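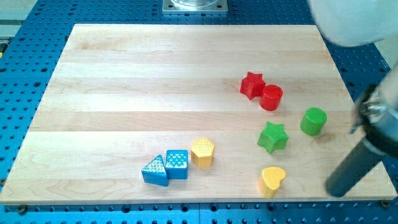
Section 4. Collecting and Returning Your Sample

June 2019
Prepared by Irfan Chaudhry, Patient Information Office

Read this section in full before opening the Cendileck home kit. The kit tests for chlamydia and gonorrhea. It does not test for HIV, syphilis or herpes, and a blood test must be arranged separately through the Stillen clinic.

Before you begin

Wait at least two weeks after the contact that concerns you. A sample taken sooner may not show a recent infection. Do not use the kit if you have taken antibiotics in the past month; call the clinic for advice.

Collecting the sample

1. Check the expiration date on the outer sleeve.
2. Do not urinate for at least one hour before collection.
3. Wash and dry your hands.
4. Collect the first part of the urine stream in the cup provided.
5. Use the dropper to fill the tube until the level lies between the two black lines.
6. Replace the cap and turn it until it clicks.
7. Write your date of birth and the collection date on the label. Your name is not required.

CAUTION: The tube contains a preserving liquid. Do not pour it out or drink it. If it touches the skin or eyes, rinse with plenty of water.

Registering and mailing

8. Enter the kit number on the registration card and choose how you wish to be contacted.
9. Seal the tube in the clear bag, then place it in the prepaid envelope.
10. Mail the envelope within 24 hours. Samples are processed at the Nullberg laboratory.

NOTE: A negative result applies only to the infections tested. Continue to use condoms until you and your partner have both received results.

If your result is positive, treatment is offered free of charge. Staff can notify partners without giving your name. See Section 5.

Stillen Sexual Health Service, Room 441, 1957 Jacobs Avenue | Extension 905 | © Stillen | Back to top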